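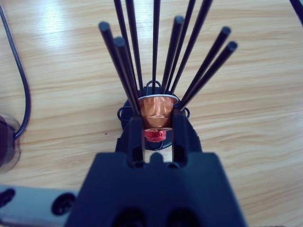
Copper-orange capsule at the carousel stand, wire loops just behind it.

Capsules tip out of the wire loops on a carousel stand – bend the loops or replace the rack?

Last updated: March
Reading time: 3 min

I have a black carousel-style capsule stand, the type with a round base, small wire loops and a fan of thin rods going up and outward. It was sold under the name Clalus. No model number on the base, and the leaflet has one exploded drawing with no dimensions.

Most of my capsules sit in the loops without trouble. The metallic ones with the wider rim do not. They go in narrow end first, the rim lands on the wire on one side only, and when the stand is turned they tip. Two of the loops are worse than the rest. The capsules are tapered, so once the rim is off the wire there is nothing else holding them.

Things I have tried:
- Turning the stand slower. Helps a little.
- Filling only every second loop. No change.
- A strip of tape on the wire. The capsule sticks and the tape slides off after a few days.

Is it safe to bend the loops by hand, or will the coating crack? Also, should the rods all lean outward at the same angle? Mine do not, and I can't tell if it was assembled wrong.

Answer 1 (accepted)

Bend the loops. The wire on these stands is soft enough to take a small correction, but do it once and do it slowly. Working it back and forth is what cracks the coating.

Measure before you start. You need the outside diameter of the rim and the outside diameter of the body just under it. The inside of the loop has to fall between those two figures. If it is wider than the rim, the capsule drops through. If it is narrower than the body, the capsule sits high and rocks, and that sounds like your case.

To open a loop, push a tapered handle into it from above. A wooden spoon handle works, or a thick marker. Press until the loop just starts to give, take it out, test with a capsule, repeat. To close one, use pliers with a cloth over the jaws and squeeze at the open end near the root.

After that check that the loop is level. Put a capsule in and look from the side, with your eye at rim height. The rim should touch the wire all the way around. A loop that slopes down toward the outside will throw the capsule when the stand is turned, whatever its diameter.

On the rods: a different lean from one to the next is normal on mine (also Clalus, bought used). Pull gently on each. If one turns in its socket, push it down as far as it goes and set the angle again. If one still moves after that, a drop of clear glue at the base will hold it.

Answer 2

I gave up on mine and went to a Gullum drawer tray. Capsules stand upside down on their rims and can't tip. Takes more counter space if you don't have a drawer free.

Answer 3

Agree with the first answer except for the glue. Once a rod is glued you cannot take the stand apart to wash it, and coffee dust does collect around the base. I used a turn of thread seal tape on the end of the rod instead. It has held for 12 weeks.

Also check the table. My stand sat on a slightly uneven spot and the capsules always went over on the same side. Three felt pads fixed it – no bending needed. Rotate the whole stand half a turn, base included, and see if the tipping side moves with it. If it stays on the same side of the table, the stand is fine.

One more point on the rim. Some metal capsules get a small dent there in the box, and a dented rim will never sit flat. Try a different capsule in the bad loops before you touch the wire.

Comment from the asker: moved the stand, same two loops. Opened both with a marker as in answer 1 and the rims now sit flat. One rod was loose and went down a little when pushed. Leaving the others alone.

Related questions
Fulleo milk jug: removing scale from the spout
Which capsules fit a stand with fixed loops?
Krajewska shelf rack, replacement end caps
Storing 200 capsules without a drawer
Rust spots on black coated wire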